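Wistley Early Keyboard Society announces spring recital series and new study awards

February 19, 2023

The Wistley Early Keyboard Society is pleased to announce its spring series of recitals on harpsichord, clavichord and chamber organ, together with three study awards for young players. The series will be given in the Nazarenko Room, the Society's home since it was founded, and is supported by Batis and Purico, who have both renewed their funding for a further term.

The opening recital will be given by Fongchan Saengthong, who joins the Society as resident player for the season. The programme begins with suites by Froberger and Louis Couperin, played on the Society's double manual harpsichord, and ends with a group of sonatas by Scarlatti. Between the two halves there will be a short talk on tuning, with the audience invited to hear the same piece played in quarter-comma meantone and in a later, milder temperament.

Later recitals will be shared between Wanpen Thaweesak, who will play music by Byrd, Gibbons and Tomkins, and Panya Rojanasak, whose clavichord programme is given over to C.P.E. Bach. The clavichord is a very quiet instrument and seating for that evening will be limited to 30. Those who wish to attend are advised to book early, and latecomers cannot be admitted until the interval.

Tamara Stasiv, Director of the Society, said: "We have wanted to give the clavichord an evening of its own for a long time. It has usually been fitted in at the end of a harpsichord concert, when people's ears are already used to something much louder. Panya asked for a small room and no other instrument on the programme, and we were glad to agree."

The three study awards are open to players aged between 16 and 25 who already have some experience of a keyboard instrument. Earlier study of the harpsichord is not required, and applications from pianists and organists are welcome. Each award provides a year of monthly lessons with one of the resident teachers, practice time on the Society's instruments and a place in the closing concert of the following season. Applicants will be asked to play two contrasting pieces, one of them written before 1750, and to take part in a short interview.

Orathai Inthanon, who leads the teaching programme, said: "A good organist will find much that is familiar, and a pianist perhaps rather less. We are looking for players who listen closely to the sound they make and who are curious about how the instrument works. Award holders will learn to tune and to replace a string or a plectrum, as well as to play from figured bass."

The Society can also report that its library of printed music now holds 1,547 items, following the gift of a private collection of continuo parts and organ voluntaries. The new material has been listed and may be consulted by members on request. A small number of fragile volumes are available only by appointment - please write to the librarian in advance, giving the composer and title required.

Work on the single manual harpsichord has also been completed. The instrument has been restrung throughout in brass and iron, and the jacks of the back eight foot register have been revoiced. It will be heard in public for the first time since the work in the second recital of the series. The chamber organ remains at its present pitch of A=415, with a transposing keyboard for use with modern instruments.

Tickets for each recital are £20, with free admission for those under 18 and for full-time music students. Members of the Society may reserve two seats for each event before general booking opens. The Nazarenko Room has step-free access from the street, and large print programmes can be supplied if requested when booking. Refreshments will be served at the interval of every concert except the clavichord recital, which will be given without a bar.

Application forms for the study awards and full programme details may be obtained from the Society's office at Wistley. Press tickets and interviews with the players can be arranged through the same office.

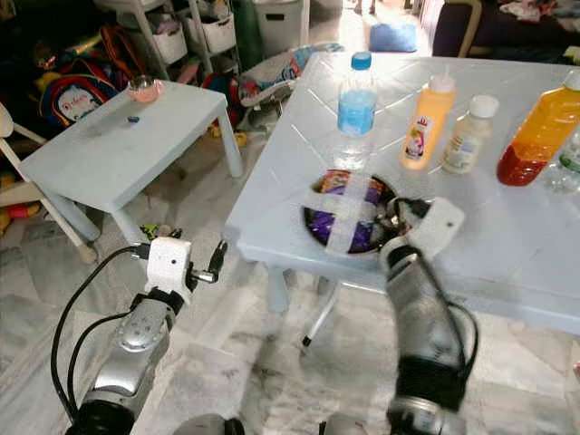
Members of the press who wish to attend a rehearsal are asked to give the office two days' notice, as the instruments are tuned beforehand and the room must be kept closed during that time.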